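Two grippers, one pair of jeans: Stostard trial moves on to laundry

April 27, 2022

The gripper trial at Stostard has reached the part everyone in the workshop was looking forward to: clothes! After weeks of cups, boxes and kitchen tools, the team has started comparing finger pads on soft things that flop, bunch up and slide away, and the early results are very encouraging.

Nerys Mostyn, who runs the trial, has been comparing two sets of pads on the same hand-held gripper body. The first set, made in-house, is a hard, smooth plastic. The second comes from Arkavlow and is softer, with a little give at the tip. Both were put through the same list of jobs: pick up a sock, turn a sleeve the right way out, lift a waistband, fold a pair of trousers in half and then in half again.

"I thought the hard pads would win on thick cloth," says Mostyn. "They're brilliant with a box. But on a seam they skate about, and you end up chasing the thing over the bed. With the soft ones you feel it catch, and then you can get on with the fold."

So far the team has logged 3083 grasps, just past the 3000 they had set as a target for April. Of those, 379 were marked as slips, and most of the slips came from the hard pads on thin cotton. Denim has been kinder than expected. Pascal Besnard, who looks after the logging software, puts that down to the stitching, as a thick double seam gives the fingers something to close on.

Working with two grippers at once has been the other big change. One hand holds the cloth still and the other does the moving, much as you would at home with a big pile of ironing (well, on a good day). It took people a while to get used to it. Charmaine Nkosi found that her first folds were slower than with a single gripper, but after 30 tries she was faster and the edges were lining up nicely. She now teaches the two-handed method to new joiners and has written a short guide, which can be had from the Stostard front desk.

There are still a few niggles. The linkage on one gripper has been squeaking and needs a new pin, and the cable likes to catch on belts and pillow corners, so a clip is being made to keep it closer to the wrist. Marthinus Le Roux is also trying a lighter handle for long sessions, which his forearms will be very glad of.

Next up are fitted sheets, which Mostyn describes as "the one we've all been dreading", followed by a first go at playing the recorded folds back on the Moner arm. Anyone who would like to have a turn with the grippers is welcome to get in touch with her at the workshop. Old jeans, jumpers and tea towels are wanted too, the more worn the better. 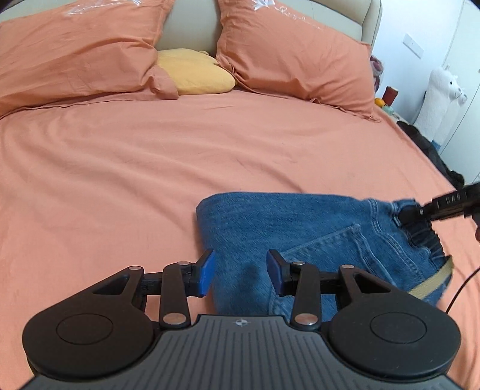
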